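About Zarkum

Zarkum supplies desk sets to schools, libraries and small offices. We began with one product, a pen holder with a few markers and a ruler, and that is still most of what we sell. We have 11 staff and work from two rooms in Hosov.

Every set is laid out on a white table before it goes into the range.

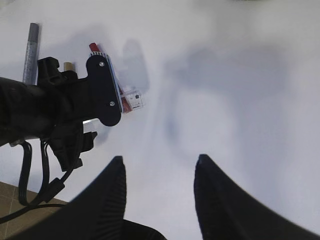

Cheuk-hei Poon wrote to us in April that a clear ruler is the first thing to go missing in any classroom. We now sell rulers singly as well.

The Prutevari set is our best known. It has glitter markers, a mesh holder and small scissors with a cover for the blades.
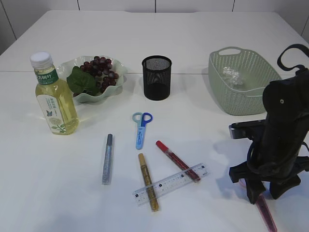
Could you do the scissors with a guard in every set, even the cheap one? My class lose the loose ones or leave them open.

Yes, from this summer. Orders placed before then can have guards added free of charge.

We try each set on a table that is already in use, with a drink, a bowl and a basket on it.
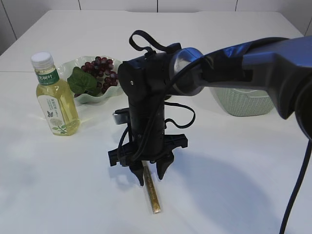 A set that only looks tidy on a bare desk is not much help to a school office. Last year we tried 159 combinations and kept very few. The minimum order is 200 sets, and delivery takes around three weeks.

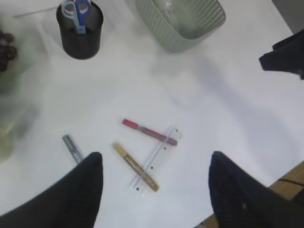

Štěpánek
Product Manager, Zarkum

Markers can be ordered by colour, including red and gold. Please send school orders through the contact form with a delivery address and term dates.

Page updated July 6, 2025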